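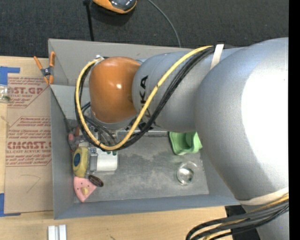
Last updated: September

To: luteler-users
Subject: Re: Late records dropped after moving to keyed windows

On the list, a Karomeo operator wrote:

> We moved our meter readings job from one global window to keyed
> windows last month, on Luteler with the Brakix connector as the
> source. Since then the totals for some sites come out low. If we
> rerun the same day from the archive the totals are right.
>
> The job has 4 workers. Windows are 600 seconds, allowed lateness is
> left at the default. Nothing in the error log. The dropped counter
> does go up, mostly just after midnight, which is when the remote
> sites upload.
>
> Is this a bug in the keyed window code, or should we be setting
> something? We tried doubling the workers and it made no difference.

It looks like a setting to me, though the documentation could be a good deal clearer about it. We had the same thing at Boonyarit when we made the same move, so I'll set down what we found.

With the global window the watermark hardly matters. The window never closes, so a record that turns up hours after its timestamp is still added to the total. Once you have windows that close, the watermark decides which records count. When it passes the end of a window, plus the allowed lateness, the window's state is thrown away, and any record for that window arriving afterwards goes to the dropped counter. The default allowed lateness is zero. No error is logged because the runner is doing what it was told.

The keys are probably misleading you here. The watermark is not kept per key. It is kept per source partition, and each worker takes the lowest value across the partitions it reads. If your busy sites and your remote sites share a partition, the busy ones pull the watermark forward all day. The remote sites then upload a batch of old readings at midnight, and by that time their windows have long gone. Adding workers doesn't help as the partitions are the same as before.

The archive rerun gives correct totals because the archive reader sorts by event time within each file before handing the records on, so nothing is late. This caught us out for a while. We had been using the rerun as our test that the job was correct, and it can't show this fault at all.

There are a few ways to deal with it.

The simplest is to raise the allowed lateness. In the window block:

 window:
 size: 600s
 allowed_lateness: 12h
 on_late: accumulate

You need the on_late line too. If you leave it out you get "discard", and in that mode a late firing sends only the late records downstream. Whatever reads your output will then overwrite the full total with a very small one. Check what your sink does with a second result for the same window and key. Ours appended it, so we had two rows per window until we changed the sink to an upsert.

The cost is state. Every window stays open for the whole lateness period. With 400 keys we went from a checkpoint you wouldn't notice to one of 700 MB, mostly because we were keeping whole records in the window and summing them at the end. Moving to a combining function, so that the state holds only the running sum and count, brought it back down to very little. If you are using the group-then-sum pattern from the getting started page, I'd change that before touching the lateness.

The second way is to give the remote sites their own topic and their own source in the job. Each source then has its own watermark and you can set lateness on each branch. Join them after the windows, not before. If you flatten the two sources together first, the merged watermark is the lower of the two, and the results for the busy sites are held up until the remote ones report. You may not mind that, but our dashboard users did.

The third is to send the dropped records to a side output and fix up the totals in a nightly batch job. We ran this way for a bit. It works, but you have the same sum written in two places, and ours drifted apart when somebody changed the rounding in one of them.

We now use the first option for most jobs and the second for one where the uploads can be days late.

Two other things to check while you are in there:

Look at the idle timeout on the Brakix source. If a partition sends nothing for that long it is marked idle and left out of the watermark calculation. So even a partition holding only remote sites won't hold the watermark back during the day, and everything it sends at midnight may count as late. Turning the timeout off has its own trouble, as one dead partition will then stop every window from firing.

Also make sure the connector is taking the timestamp from the reading and not from the time of upload. With upload time nothing would ever be dropped, but your readings would land in the wrong windows. From what you describe you have this right already.

If you raise the lateness and the dropped counter still goes up, please post the window block and the watermark lag graph for each partition covering midnight. The per-worker graph isn't much use for this.

On the documentation, I have a draft change for the windowing page which says plainly that lateness defaults to zero and that reruns from the archive won't show dropped records. I'll send it to the list when the wording is tidier. If anyone knows whether the idle timeout applies while a source is still catching up after a restart, I'd like to include that as well. I couldn't work it out from the code.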